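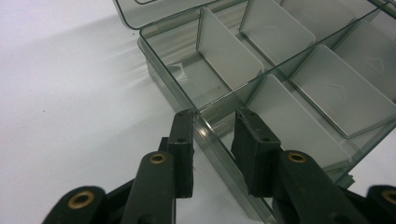
Renzo Lombardi reckons I am wrong about penetrating oil, and that a good soak overnight will shift any bolt on any old hatchback if you have the patience. Mine was the tip about heat and a decent six-sided socket. He has been at this longer than I have, so I went back out to the garage and tried it his way on a rear shock absorber bolt. It sheared. One bolt proves very little, I'll give him that, but I'm leaving the tip as it was.

Garage tips, home servicing section

These are the ones I still use after most of the others fell by the wayside. Half of what gets passed round car forums is somebody repeating what somebody else read, and a fair bit of it will cost you money.

Small fixings

Sort them by thread first and length second. Sorting by where they came from sounds clever until you've sold the car and are left with a compartment marked "dash". Trim clips go in with other trim clips of the same hole size. Throw away any that have gone white at the legs, they'll snap the next time you look at them.

A box with a lid that shuts properly is worth having. One with lift-out dividers is handier still, but check that the dividers go right down to the floor. Washers will creep under a gap you wouldn't get a fingernail in. I bought a big Castness one with 332 assorted clips in it and have found a use for five of them. Assortments are mostly the sizes the seller couldn't shift otherwise.

Freeing stuck bolts

Wire brush the exposed thread before you put anything on it. Use a six-sided socket, never a twelve-sided one, on anything rusty. Nip it tighter by a hair, then undo. If you hear a creak, stop, go back in a little, and come out again. Heat works where it's safe, and it is not safe near fuel lines, brake hoses, rubber bushes or underseal, so on most of the underside of a car you can forget it.

Vinegar baths for rusty brackets do work. They also carry on working after you have gone in for your tea, so set an alarm. Rinse, dry, and get some primer on the same day.

Toothpaste on headlamps

People swear by this. It will take off a light haze and look lovely until about the next wet Friday. Once the factory coating has gone the plastic yellows again, and quicker. Wet and dry paper, 800 to start if they're bad, then finer, then a proper UV lacquer. Mask the paintwork with two layers of tape. I used one layer and have a dull patch on the wing to remember it by.

Torque wrenches

The Makine one I have was cheap and I was ready to dislike it. Checked against a borrowed wrench it read close enough for wheel bolts. I would not use it on a cylinder head. Wind it back to its lowest mark when you've finished (not to nothing, the spring wants a little load on it) and don't undo bolts with it.

"Long life" oil

I change mine every 4,000 miles, which I'm told is daft. Perhaps it is. The car does short trips to Pinwood and back and hardly gets warm, and oil is cheaper than a turbo. If you sit on the motorway all week you can follow the book with a clear conscience. As for additives that promise to quieten tappets, I've tried two and the tappets carried on regardless.

Mats, seats and smells

Bicarbonate of soda will help with a smell that's already on its way out. It does nothing for a leak. Lift the carpet and feel the underlay with your hand before you buy anything that comes in a spray can. Blocked scuttle drains are the first place to look, then the door membranes, then the tailgate seal. Rice in a sock on the dashboard for misting windows is a waste of rice.

Jacking

Axle stands every time, on hard ground. In August soft tarmac will let a stand foot sink, so put a square of thick ply under each one. Give the car a good shove before you go anywhere near the underneath.

Rosario Mancuso wrote from Messina to ask whether copper grease on wheel bolts is all right. The handbook for mine says bolts go in clean and dry, so they go in clean and dry. A thin smear on the hub face where the wheel sits is another matter, and that does stop the alloys sticking on. Check the handbook for yours.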